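## 3.2 Small open cartons and the shape of the rim

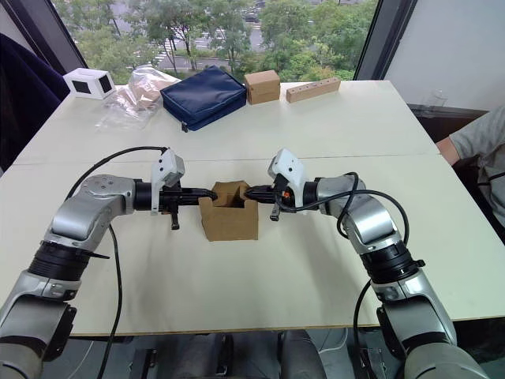
**Figure 4.** Small open-topped carton held at two opposite sides, standing on a white work table just in front of a panel seam. The flaps are partly folded inward and the rim is uneven.

The cartons considered in this section are small, roughly cubic and made of brown cardboard. They were chosen from the returns stream at the Bekeck packing site, where goods of low weight are sent back in the carton they arrived in. Large shipping cases were treated in Section 3.1 and behave differently: their panels bend well before their flaps matter. In a small carton the flaps are long relative to the walls, and much of the side stiffness depends on where they end up.

We distinguish three flap states. In the *upright* state the flaps continue the line of the walls. In the *tucked* state all four lie against the inner faces. The *partial* state, of which Figure 4 shows an instance, covers everything between these two. It is the most common state in returned cartons and the hardest to specify, as two cartons that both count as partial may have rims of quite different outline. Earlier work at Plandine avoided the difficulty by taping the flaps down before measurement. We did not follow this practice, because tape adds stiffness at the fold line and the cartons are not taped when they reach the packing table.

The sample held 17 cartons from the same supplier batch. Each was opened by hand, emptied, and left on a shelf from Tuesday until the following morning so that the folds could relax. No attempt was made to crease the flaps again. Four cartons with torn corners were then set aside, which left 13 for the trials reported below.

Side pressure was applied at two opposite walls, at mid-height where possible. The distance between those walls was read at the rim and again near the base, and the difference between the two readings is referred to as *rim closure*. A carton that keeps its shape has a rim closure near zero. A positive value means that the opening has narrowed more than the base, and in practice this is what prevents an item from being placed in the carton without catching on an edge.

Rim closure was lowest in the tucked state and highest in the upright state. This agrees with the simple plate model of Section 2, in which a flap folded flat against its wall acts as a second layer over the upper part of that wall. The partial state did not fall neatly between the other two. Where the inward flaps belonged to the pressed walls, closure was close to the tucked value. Where they belonged to the free walls, the carton behaved almost as if it were upright – the folded flaps leaned on one another and gave little support in the direction of loading. We therefore recommend that the pair of walls under pressure be recorded together with the flap state. The Dhillon procedure records only the latter.

Two further points concern the table. Its top is made of white panels that meet at a thin seam, and a carton standing across a seam may rock if the panels differ in height. All readings were taken with the base resting fully on one panel. The far edge of the table was used to keep small goods and packing items within reach, among them a zippered pouch, a clear plastic bag of light brown pieces and a small closed carton. None of these entered the measurements in this section. The pouch and the bag return in Section 3.4, which deals with soft items and the order in which they are packed.

Readings were repeated 8 times per carton and per flap state. Silvia Havlíček took the first half of the series and Jacinto Zepeda the second; no difference between the two halves was found that exceeded the spread within either. Repeated folding did have an effect. By the last repetition the fold lines had softened enough for the flaps to drift back toward the partial state when released from the tucked one, and in five cartons they had to be pressed down again between readings. These five are marked in the appendix table and are kept in the means.

The results should not be carried over to cartons with a crash-lock base, which the Urkamik catalog lists under the same size code.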